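Gornley Community Board > House and Home > Tables, finishes, that sort of thing

Oiling a pale table, yes or no??

apacheco_5
Right, quick one. Got a light wooden table, second hand, came through the Stendeo clearance place. Previous owner left it bare I think, or something so thin it might as well be. Everyone in the house uses it for everything. Rings already. Do I oil it or varnish it? Want it to stay PALE. Last one I did went the colour of tea and I was told off about it for a year.

Apolinar

torben_h
Hardwax oil, the white tinted sort. Two thin coats. Thin!! People slap it on like gravy then wonder why it's sticky in October.

leonilde.m
Don't oil it. Water based varnish, matt. Oil on pale wood always goes yellow, doesnt matter what the tin says.

torben_h
Not always. Mine's been down 6 years, no yellow at all.

leonilde.m
Is it near a window?

torben_h
No

leonilde.m
Well then.

Albertina P
Coming in sideways but has anyone tried soap? Plain soap flakes in hot water, let it cool to a sort of jelly, wipe on, wipe off. My gran's kitchen table was done that way every Friday and the house was 1908 so I assume the table wasn't much younger. Stayed nearly white. Bit of a chore. Smells lovely though.

apacheco_5
Every Friday?? No chance

Albertina P
Not now you don't, once a month is plenty when it's settled. First couple of weeks is the hard bit.

anselmo_ag
Soap is fine on a table nobody spills on. Red wine, beetroot, curry, you've had it. I sanded kitchen tops for a living, packed it in the year after 2000, and the soap ones were the worst for stains by miles. Easiest to sand though, I'll give it that, no gunk in the paper.

leonilde.m
Thank you. Varnish.

anselmo_ag
Didn't say varnish. Varnish chips, then water gets under and you get the grey patches. Then it's all got to come off. With oil you can do the one bad spot and go home.

leonilde.m
It chips if you put it on badly. Key it first, keep the dust down, leave it alone between coats. Most people go back in with a mug the same evening.

torben_h
guilty

apacheco_5
OK so that's one oil, one varnish, one soap and one oil but grumpy about it. Helpful, cheers all

What about the Motamell stuff? Bloke at the counter was pushing it. Says wipe on, no sanding.

anselmo_ag
Never used it. I'd be wary of anything that says no sanding. You don't have to go mad, a light rub with fine paper along the grain, but bare wood that's had hands on it for years has grease in it and nothing takes evenly over that.

Albertina P
And wet it first! Damp cloth, let it dry overnight, THEN sand. Brings the fluff up so it doesnt come up under your finish.

leonilde.m
Agree with that at least.

torben_h
Also do the underside. Nobody does. Finish one face only and the boards can cup. Had a lovely top go like a saucer.

anselmo_ag
Depends if it's solid. If it's veneer on board the underside matters less, and go very easy with the paper or you'll be through it. Apolinar which is it? Look at the end, does the grain carry on over or is there a strip stuck on?

apacheco_5
Can't tell, will look tonight. It's in two bits, narrow one at the back and then the big one
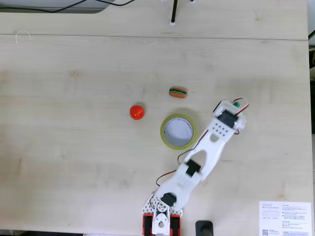
Main thing is the rings, I want them gone before I put anything on. Wife's cousin Jiang says mayonnaise. Tried it on the back bit. Smells like a sandwich now, ring still there.

anselmo_ag
Need the end of the board, not the top. Grain's very faint on that so could be either. Treat it as veneer till you know.

Rings: white ones are usually in the finish, dark ones are in the wood. If it's really bare then you'll have dark ones and you want oxalic acid. Gloves, windows open, follow the packet. Do the whole top, not just the ring, or you get a pale blob.

leonilde.m
Mayonnaise is for french polish and even then it's an old wives thing. Please wash it off, washing up liquid, well wrung cloth.

torben_h
The seam, check that too. If the two parts move seperately don't let the oil pool in there, it creeps back out for days. Run a dry rag along it after 20 mins. Varnish would be worse, it'll bridge the gap then crack.

leonilde.m
Only if you flood it. But fine, he's right about the rag.

Albertina P
Try all three on the underside! A patch each, leave a week, put a wet mug on them. That's what I'd do. Then you're not relying on us lot

apacheco_5
Might actualy do that. Means turning it over and it weighs a ton. Will report back, after the 5 o'clock school run, once I've had a look at the end

anselmo_ag
Two people to turn it. And put a blanket down.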